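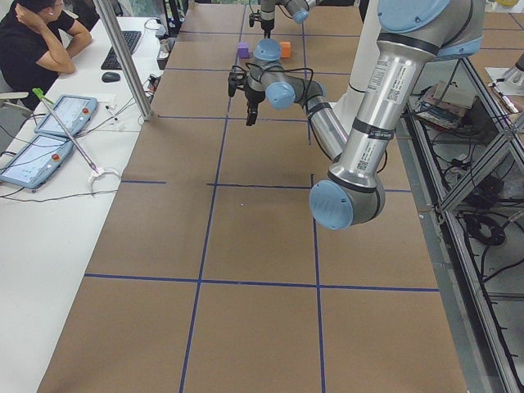 Stomus Support / Grippers and End Effectors
Ticket: Near gripper stops short of full close, far one is fine
Opened by: Parviz Asadi, Hilside
Status: Resolved

Parviz Asadi, 9:10 am
Good morning, and thank you all for being so patient with me on the last one! We are trying out your two-finger gripper against the Bunting one before we settle on a pair, with one on each arm over the same table, and both arms picking up small cubes and setting them down in the taped cells. The Bunting on the far arm closes all the way every time. The Stomus on the near arm stops with a gap of up to 4 mm between the fingertips, so the cube slips out on the way up. It did this on 7 picks out of 33 this morning, mostly when the wrist had swung well over toward the far end of the table. I have already restarted the controller and swapped the fingertips, and neither made a bit of difference.

Stomus Support, 10:02 am
Hi Parviz, lovely to hear from you again. Could you run the close command with the arm parked and the wrist straight, then once more with the wrist turned as far as your pick program takes it? Please send the log from both. I'd also like to know which cable you have on it, the short or the long.

Parviz Asadi, 11:25 am
Logs attached. Parked, it closes perfectly (I did it over and over, I was so pleased). With the wrist turned I get error 3, "position not reached," and then it gives up. It's the short cable, looped around the wrist the way the Tasora mounting guide shows for their adapter plate.

Stomus Support, 1:40 pm
That helps a great deal. Error 3 only when turned, on the short cable, nearly always means the connector is being tugged and the signal drops for a moment. Please undo the first tie, leave a bigger loop and run the same picks again.

Parviz Asadi, 3:15 pm
Well, that did it! I ran the whole set of 33 again and had no drops at all. I'd still like the long cable before we compare cycle times in June, so please add one to our order.

Stomus Support, 3:32 pm
Added to your order, and I'm closing this one. Just reply here if it comes back.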